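My friend Alina Cârstea keeps sending me links to bags. Last week's had 34 pockets (she was very proud of that), and all I could think was, who's going to remember which one the keys are in? I'm on the other side of this argument and I'd like to make my case.

I think a bag should get emptied every time it comes home. Completely! Pens, wrappers, library books, the lot. Then you pack it again for wherever you're going next.

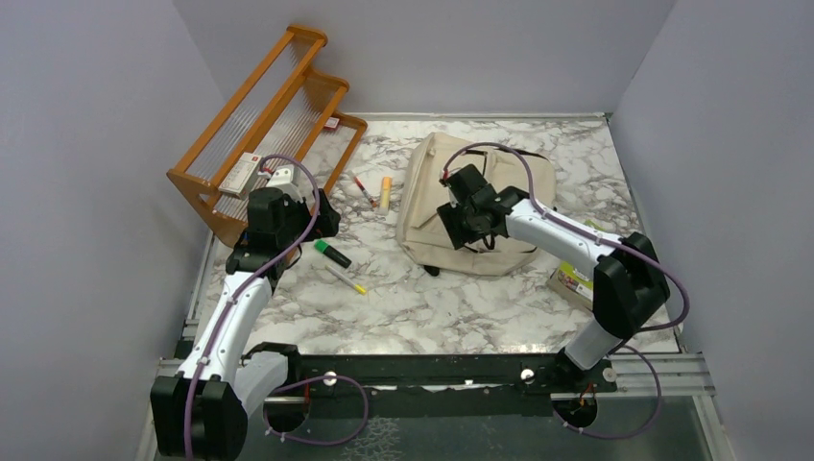

Alina says I'm making work for myself, and sure, it takes me three minutes, sometimes more if my son has been collecting receipts again. But I carried the same umbrella for most of a winter without knowing it, and my shoulder knew. A bag nobody empties turns into a closet with straps.

The other half of my case is the rack. Mine is a little two-tier thing meant for shoes, and I've never let a shoe near it. Small stuff that comes out of a bag goes on the rack, and if it's still sitting there on Friday it probably didn't need to be carried in the first place.
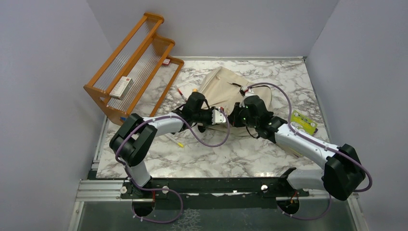 *The bag, the rack, and a few odds and ends on the tabletop.*

Books are where I go soft. My neighbor Henryk Sadowski thinks kids should take one book at a time and finish it, and he'll tell you so over the fence whether you asked or not. I say let them take two. A kid who's into the Treehouse books wants the next one right there when the first one runs out, preferably in the back seat, preferably without asking me to turn the car around.
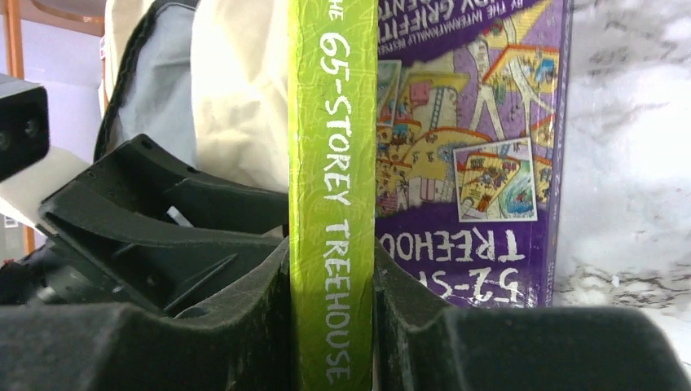 What I do insist on is that books go in first, standing up, flat against the back of the bag. Snacks go nowhere near them. I paid the library for a banana incident once and I'm still a bit sore about it - the book was due in July and we'd only had it two days.

Alina has just sent me another link, by the way. This one has a pocket for your other pockets. I haven't answered her yet.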